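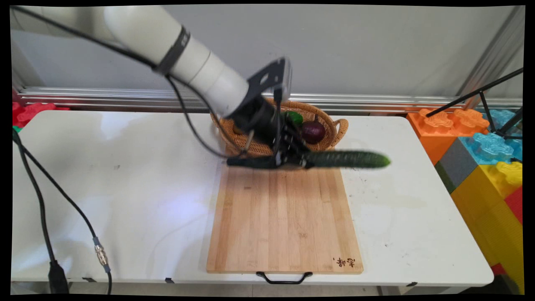 Visit notes, Brøndum test kitchen, February. Typed up on the train back, so bear with me.

Went up with Ásdís Lykkegaard to see how they run their food handling cells, mostly for the rules side of it. We're supposed to have our own house rules written by spring and so far have a title page. Toon Stevens met us at the door at 8, coffee, badges, straight in.

Safety talk took 15 minutes. Short, good. Where the stop buttons are, where to stand, who is allowed to restart. Only one person per shift can restart after a stop, name goes on a whiteboard by the door. Asked what happens at lunch — the name gets wiped and a new one written, no exceptions, Toon got told off for it himself last year.

Their rule book is 76 pages. Down from something much worse, Toon says. Steinar Ragnarsson did the cutting and wants it under 70. He gave us the contents list but not the whole thing, which is fair. Chapters I want to copy: cleaning between product types, cable checks, who signs for a changed grip setting. The last one we have nothing on. At ours anybody can change it and nobody writes it down.

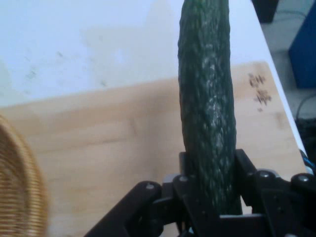
Grip settings get their own sheet at Brøndum, one per kind of produce, with a date and two signatures. Soft stuff and hard stuff never share a sheet. Steinar's point was that the surface matters as much as the weight, and a bumpy cucumber held upright by its lower end, a finger plate on each side, is a diffrent case from the same cucumber held flat. So position is on the sheet too. Ásdís asked about screw heads near food. They have a line for it: look at every one at the start of shift, tick, initial. Took a copy of that form.

Less impressed with the logging. Faults go in a Galtik spreadsheet that only Ingvar Hafstein seems to understand, and he was out. Near misses go in a paper book. Nobody could tell us who compares the two.

Cleaning: boards swapped at every change of product, gripper wiped down and signed for. Wipes are from Flornico, we use the same. Storage of clean boards looked a bit casual to me but I didnt ask, we were running late by then.

To do for us:
Restart name on the board — can start right away
Grip sheet, draft by me, Ásdís to check
Ask Toon for the cable chapter
Find out if Svend Hauksdóttir still wants to come on the next visit

Left around 2, missed the first train.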